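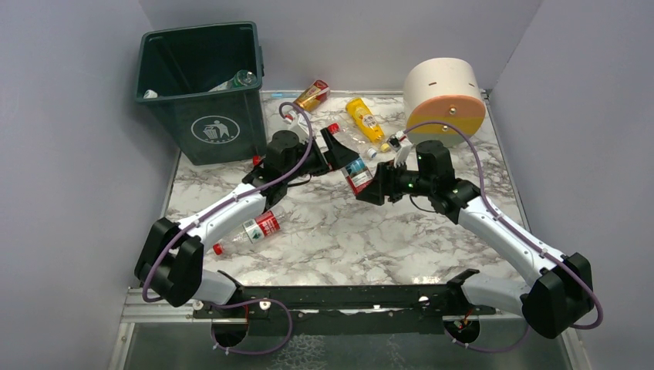 有住户留言说，按旧版说明把瓶盖全部拧下来另装一袋，结果整袋被 Zondard 退回，退回单上只写了“散件”两个字，想知道现在到底要不要拧盖。

现行做法是不拧。瓶盖留在瓶上，拧紧后随瓶投放，旧版说明第一节作废。已经拧下、找不到原瓶的盖子，见下文“散盖”一条。

# Dralwood 分拣间：饮料容器投放常见问题

适用范围：Dralwood 各楼层分拣间及底层集中点。Undley 分部使用另一套收运时间，其余条款相同。本页只涉及饮料瓶、饮料罐和相近的小型包装，纸箱、厨余、旧织物另有说明。

## 一、哪些算饮料容器

### 哪些可以投？

- PET 塑料瓶：水、茶饮、果汁、碳酸饮料。
- HDPE 瓶：乳品、部分浓缩饮料。
- 铝罐、马口铁罐。
- 带螺旋盖的小型塑料杯装饮料，杯体与杯盖同为塑料。

### 哪些不可以投？

- 玻璃瓶。走玻璃专用箱。
- 纸铝复合盒（牛奶盒、果汁盒）。走复合包装袋，袋上印有“复合”字样。
- 食用油瓶。即使瓶底标识为 PET，也按厨房油污包装处理。
- 装过清洁剂、农药、油漆、机油的瓶子，不论洗过几遍。
- 气雾罐，包括奶油喷罐。
- 一次性吸管、搅拌棒、杯托。

### 圆筒形的零食罐、粉末饮料罐算不算？

看筒身材料。筒身为单一塑料的，可投。筒身为纸板、内壁覆铝、底为金属的，不可投，走复合包装袋。判断方法：用指甲在筒口内缘划一下，露出纸纤维的即为复合材料。

### 瓶底没有标识怎么办？

没有三角标识的透明软瓶按 PET 投放。没有标识的不透明硬瓶放在台面右侧的待定托盘里，由当班人员判定。不要凭颜色判断材料，绿色、蓝色、橙色的瓶体都有可能是 PET。

## 二、投放前的处理

### 需要洗到什么程度？

倒空，用少量清水晃一次，再倒空。不需要洗涤剂，不需要刷。残液标准按“倒置不成线”掌握：瓶口朝下，液体只滴不流，即合格。

乳品瓶例外，需要晃洗 2 次。夏季乳品瓶残液发酵后会鼓胀，压包时有喷溅风险。

### 需要撕标签吗？

分三种情况：

1. 套在瓶身上的收缩膜标签，有撕拉线的，沿线撕下，投入软塑料袋。没有撕拉线的，保留。
2. 胶粘的纸标签或塑料标签，保留。撕一半留一半比不撕更难处理。
3. 自己后贴的标签，例如 Darko 打印机打出来的姓名贴、日期贴，请撕下。热敏纸在清洗槽里会成浆，堵滤网。

收缩膜覆盖到瓶口以下不足 25 毫米处的，机器识别时常把整瓶当作不透明瓶。遇到这种全包式标签，请尽量剪开。

### 要不要压扁？

塑料瓶：可以压，方向为横向，即从瓶身两侧往中间压，压完把盖拧回去，防止回弹。不要竖着从瓶底往瓶口压成饼。

铝罐：不要压。Zondard 的金属线按罐形轮廓分选，压扁后会漏选。已经被踩扁的罐子仍可投放，不必设法复原。

### 拉环要取下吗？

不取。拉环留在罐上。已经脱落的拉环放入罐内，不要单独投入桶中。

### 散盖怎么处理？

同色同材的散盖集中装入一只去盖的空瓶，装到瓶肩为止，再拧上盖，整瓶投放。瓶内不得混入金属盖。

散盖直接丢进桶里会落到桶底，倾倒时从缝隙漏出。旧版说明里“另装一袋”的做法同样停用。

### 吸管杯的杯盖呢？

杯与盖分开投，吸管走其他垃圾。杯壁有奶茶类残渣的，按乳品瓶处理。

## 三、台面与桶的使用

### 为什么要先上台面再入桶？

台面用于二次检查。瓶罐平放在台面上，标签朝上，检查残液、异物和材质，合格后再逐只入桶。直接从袋子里整袋倾倒，无法发现混在里面的玻璃和电池。

台面一次铺开的量以互不叠压为准。叠起来的部分视为未检查。

### 台面有花纹，看不清水渍，怎么检查残液？

分拣台多为仿石纹浅色面板，灰褐纹路和茶饮残液颜色接近，肉眼难以区分。检查方法是用白色吸水纸在瓶口下方按压，不要用手摸。每班结束时用湿布擦一遍台面，再用干布收边角。

### 桶应该放在哪里？

放在台面左后角，贴两侧围板。桶口高度应高于瓶子的放置高度，避免横着扫入。桶后方不得留有可掉入瓶盖的缝隙，贴不严的用垫条补。

检查台面时，桶的周围也要看一遍。瓶子和小件容易滚到桶脚后面，每班至少移桶一次。

### 用什么规格的桶？

深绿色塑料桶，敞口，矩形，上大下小。桶身有斜度，空桶可以套叠存放。不要在桶内套黑色袋子，收运人员需要直接看到内容物。透明袋可以用，袋口外翻压住桶沿。

桶身上的投放标志朝外，不要转到靠墙一侧。标志脱落的桶报修，不要自行贴纸代替。

### 入桶时瓶子的朝向有要求吗？
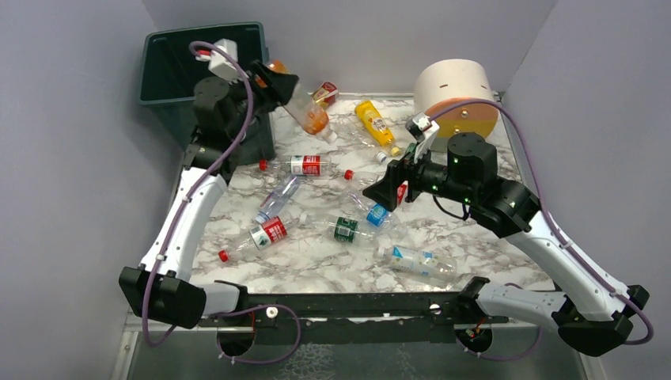

入桶朝向影响装填密度和残液去向。瓶口朝下或斜朝下入桶，残余液体集中到瓶盖一端，搬运时不容易沿瓶身流到桶外；瓶口朝上入桶，盖子没拧紧时倾倒会洒出。透明瓶的合格姿态可以参照图中靠近桶右沿的那一只：瓶身倾斜，发白的瓶盖朝向右下方，盖子留在瓶上。瓶体带橙色部分不影响归类，仍按透明瓶投放。铝罐没有盖，倒空后口朝下即可。

### 台面上还剩瓶子，桶已经满了怎么办？

装到桶沿以下一掌宽即为满桶，不再加。剩余瓶罐留在台面上，等换桶后继续。不要堆在桶口，也不要用手或脚往下压。

### 瓶、罐需要分桶吗？

每层只设一只桶的分拣间，瓶罐混投，由 Zondard 后端分选。底层集中点设有两只桶，塑料与金属分开。从楼层带下来的混装桶，在底层台面上分一次再入桶。

### 可以在台面上放其他物品吗？

不可以。钥匙、手机、快递、饮水杯都出现过误投。个人物品放在门边挂架上。找回误投物品的流程见第五节。

## 四、收运与退回

### 收运频率是多少？

Dralwood 各层分拣间每 7 天收一次，收运前一晚十点前完成入桶。Undley 分部的时间贴在当地门内侧。

假期集中的月份（例如 12 月）量大，底层集中点会加收一次，以门口通知为准，本页不另行更新。

### 收运时按件还是按重量登记？

按件抽样，按桶登记。最近一次全量清点结果为 469 件，用于校准每桶平均件数，今后没有变更桶型时不再做全量清点。

住户和楼层之间不做排名，登记数据只用于安排换桶。

### 一桶最重可以多少？

没有单独的上限，但超过两人可以平稳抬起的重量即说明残液过多或混入了玻璃，应重新倒出检查。正常装满的塑料瓶桶一个人可以搬动。

### 被退回的常见原因有哪些？

退回单上的用语与实际含义对应如下：

| 退回单用语 | 含义 | 处理 |
|---|---|---|
| 散件 | 桶底有散盖、拉环、标签膜 | 收集后按“散盖”条处理 |
| 湿 | 残液超标，桶底有积液 | 整桶倒出，逐只倒空 |
| 混材 | 有玻璃、复合盒或油瓶 | 挑出后重新入桶 |
| 不透 | 使用了深色内袋 | 换透明袋或去掉内袋 |
| 异物 | 电池、打火机、织物等 | 挑出，电池送底层专用盒 |
| 标 | 桶身标志缺失或朝内 | 转桶或报修 |

### 退回之后什么时候再收？

处理完毕后不必等通知，放回原位，下一次收运一并取走。退回单夹在桶沿上不要取下，收运人员凭单复核。

### 退回会收费吗？

不收费。同一分拣间连续退回时，Zondard 会要求现场核对一次，核对由管理方到场。

## 五、其他

### 台面左侧的围板脏了可以用什么擦？

中性洗涤剂加清水。不要用含氯漂白剂，浅灰紫色的面层会发黄。顽固胶痕用温水敷软后刮除，刮片用塑料的。

### 分拣间有异味怎么处理？

先查桶底积液，再查台面与围板的接缝。多数异味来自接缝内的果汁残液。接缝用旧牙刷蘸清水刷洗，擦干。不使用空气清新剂，它会掩盖油漆、溶剂类误投物的气味。

### 误投了个人物品怎么找回？

未收运的桶：通知管理方，在台面上整桶倒出查找，查完按原样入桶。不得自行把手伸入桶内翻找。

已收运的桶：无法找回。收运车内各桶已合并。

### 瓶身有押金标志，还能投吗？

可以投，但押金不再返还。需要押金的自行送回收机，瓶身不要压扁，条码不要损坏。

### 家里的小孩可以参与吗？

可以在台面前参与摆放和拧紧瓶盖。金属罐口有锋利边缘，罐类由成人处理。

### 本页与门上张贴的说明不一致时以哪个为准？

以本页为准。门上的张贴版更换较慢，左下角没有“不拧盖”字样的都是旧版，请通知管理方更换。

### 还有问题应该写在哪里？

写在分拣间登记本的最后一栏，注明楼层和桶的位置。涉及材质判断的，请把实物留在待定托盘内，不要入桶。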